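Flitdale's tool library is moving, and I'm a bit excited

If you've tried to borrow a hedge trimmer in Flitdale lately you'll know the drill. You walk up the side of the old bakery, squeeze past the bins, knock on a door with no sign on it and hope somebody inside hears you over the radio. I've done it in the rain more times than I care to remember, once with a borrowed wallpaper steamer under each arm (don't ask, the first one leaked).

Well, that's about to end. The Flitdale Tool Library is packing up and shifting to the former shoe repair shop on Culari Street, right in the middle of town, with a proper front window and a footpath wide enough to park a wheelbarrow on. The doors open in January. I got the word from the desk when I was in returning a tile cutter, and I've been telling everyone at the bus stop ever since.

For the newer arrivals, the library works pretty much like the book kind. You pay your membership for the year, you get a card, and you take home whatever you need for a week. Membership is staying at $55, which I was glad to hear, as I'd been bracing for a rise to cover the new rent. There are 162 members at the moment and the shop on Culari Street could handle a good many more, so if you've been putting it off, they'd love to have you.

Now, the money. The move isn't free, even with people carrying most of it over by hand. The library has raised $3660 so far, mostly from the sausage sizzle in the supermarket car park and the spring plant stall, plus a jar on the counter that I can personally vouch for, having emptied the coins from my car's ashtray into it. That pays for the new shelving, the paint and getting the electrics looked over. It doesn't stretch to a new sign, so the old hand-lettered one is coming out of the shed for a touch-up. I like the old one better anyway. It has a spanner on it that looks like a startled fish.

What I'm most looking forward to is the hours. At the bakery the library could only open when the bakery was shut, on account of the shared driveway, and that meant anyone who started a job in the morning and snapped a drill bit was stuck until late afternoon. On Culari Street the counter will open at 9 am and stay open until lunch, then again from 4 pm for the after-work crowd. I could have used that last winter. I had half a laundry wall stripped back and a sander that gave up the ghost, and I spent the day eating toast and glaring at the plaster.

The Budton branch isn't going anywhere, by the way. There's been a rumour going around that the two would be rolled into one and I did ask about it directly. The answer was a flat no. Budton keeps its room behind the hall and its own opening times, and your card will still work at either place. The big gear, like the log splitter and the cement mixer, will go on living at Budton where there's a ramp. If you want the mixer you'll need to book it ahead and bring a trailer, and please, please hose it out before it goes back. There was an incident. It involved a chisel and a lot of muttering.

There is a small change to the lending rules too. From the move onward you can have 2 power tools out at once, plus as many hand tools as you can sensibly carry. It used to be a single power tool per card, and that led to some fairly creative arrangements where whole households joined up and the dog was very nearly signed on as a student member. Late fees stay as they are. Garden tools can go for a fortnight over summer, and it's the same for ladders, though I'd still ring ahead for the tall one because it's always out.

One thing I hadn't known is how much of the collection comes from people clearing out sheds. I'd always pictured somebody going off to a hardware store with a list. Nearly everything, I was told, has been handed over by families who've inherited a garage full of gear and can't bear to see it go to the tip. Some of it is lovely. I had a hand plane out in autumn with a handle worn smooth in exactly the places your fingers go, and I kept it an extra week just to have it on the bench. I paid the late fee cheerfully.

They can't take everything, mind you. No petrol chainsaws, nothing with a frayed cord, no half tins of paint, and no more mitre boxes. They have so many mitre boxes. What they're short of is clamps of any size, decent extension leads, a second pressure washer and a sewing machine that can manage denim. If you've got one of those gathering dust, hang on to it until the new place is open, please, as everything dropped off now only has to be carried across town.

The repair bench is coming along for the move as well, and it'll get the sunny spot near the window. You can bring in a toaster or a wobbly chair and someone will have a look at it with you. My lamp has been twice. It works now, provided you don't move it.

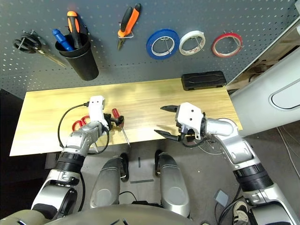

FLITDALE, January

A wall of hooks beats a drawer every time, if you ask me. I'm a convert to the pegboard, with the scissors hanging where you can grab them and the tape rolls in a row, and I say that as someone whose own red tape has been missing since the school holidays. There's going to be a short evening on setting up a wall like that at home, covering how to fix a board so it doesn't pull out of the plaster and which hooks are worth buying. It's free for members and a gold coin for anyone else. Bring a rough sketch of your wall and its measurements, and the width of your longest tool as well, as that's the bit I forgot when I did mine. My big level now lives behind the couch.

That evening is the first in a run of them. After it comes sharpening, which fills up quickest, so get in early. There'll be a basic plumbing night too, with a washer change and what to do when the shut-off valve won't budge, and there's talk of one on sewing machines if the denim-proof one ever appears. All of them start at 7 pm in the new shop. Tea is laid on but you might want to bring your own mug, going by the state of the ones at the bakery.

Parking is the question I keep getting asked, as though I were in charge of it. There are the angle spots out the front, which are fifteen minutes only, and then the gravel area behind the Azar Cafe, where you can stay as long as you like. The cafe has said it's fine with people loading up there as long as the back gate is left clear for deliveries. I'd go and buy a cheese scone to say thanks. I'd go and buy one regardless, they're enormous.

If you've got something out on loan at the moment, you don't need to rush it back. Anything due during the changeover has been pushed out until the new counter opens, with no fee, and you'll return it straight to Culari Street. Don't leave gear at the bakery door. It'll only get rained on, and the bakers have been very patient with all of us over the years.

Memberships can be sorted at the counter once it's open, or at Budton in the meantime. Bring something with your address on it. I'll be the one in the queue with the lamp.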